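Is the Stavico Home Collection Kit Worth the Money? A Course Project Report

Group members: Leszek Tokarz, Halina Chmielewska, Teodor Kwiatkowski
Supervisor: Genowefa Baran

1. Why we picked this kit

Our assignment was to choose a product sold to small robotics labs and check whether it does what the seller says. We chose the Stavico kit, a hand-held gripper with a camera on it and software that turns your recordings into training data for a robot arm. It costs $1,240 with the software license for one year. The product page says a beginner can be recording "robot-ready" demonstrations at home in an afternoon. We had doubts about that sentence from the start, and most of this report is about it.

We also read the page for a competing kit, the Guvenus, but we could not get one to test. Any comparison with it would only repeat what its seller claims, so we left it out.

2. What we did

Three of us recorded in our own homes, with no lab equipment. The task was simple: pick up a small object from a low surface, move it, and let go. We used light things that were already in the house. The manual asks for "a clean, evenly lit workspace" and never says what counts as clean, or how even the light has to be. We decided to record in rooms people live in, with windows and furniture and patterned cloths left as they were. If the kit only works on a bare gray table, it should not be sold as a home kit.

We made 751 recordings. Stanisława Kaczmarczyk, who was not in our group, made her first ones with only the printed quick guide to help her, so that we had at least one real beginner.

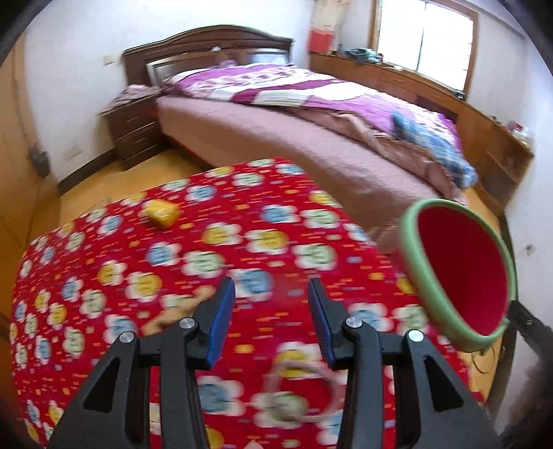

The hardware gave us less trouble than we expected. The jaws open and close smoothly, and the ribbed pads hold light objects well enough. After a long session your wrist hurts, though, and the page does not mention this. Teodor has small hands and had to stop more often than the rest of us. We would call the grip acceptable for short sessions and poor for anything longer.

3. The software

This is where our opinion dropped. The software looks at each recording and marks it usable or not usable. It rejected 69 of ours and gave the same message every time, "tracking quality low." There is no way to see which part of the recording was the problem. We watched many of the rejected ones again and could not find a pattern we would defend. Some had fast hand movement, and some looked just like recordings that passed.

The accepted ones worry us more. We found recordings in the usable pile where the object was dropped halfway through. The software checks whether it can follow the camera, and as far as we can tell it does not check whether the task got done. That may be a reasonable choice, but a beginner who reads "usable" will take it to mean the demonstration is good. Stanisława did.

4. Support

We wrote to support 4 times. Two replies were links to the manual page we had asked about. One was useful and explained how to redo the calibration. The last question, about the rejection message, had no answer when we handed in this report in December.

5. What we did not test

We never trained a robot on the data. Our school's arm, a Kemetti, was booked by another course, so the biggest claim on the product page is still open. Our supervisor told us to say this clearly, and we agree with her – a kit like this should be judged by what the robot does in the end. We also had only one kit, so we do not know if another would behave the same.

6. Our view

The gripper is decent. The price is hard to defend while the software hides its reasons and support sends you back to the manual. "In an afternoon" is true only if you count pressing record. Sorting through the results took us much longer than making them.

If the school buys one anyway, Halina suggests asking for a trial license first and having a person watch every recording before it goes into training. Our notes and the list of rejected recordings are in the Dudek folder on the course drive.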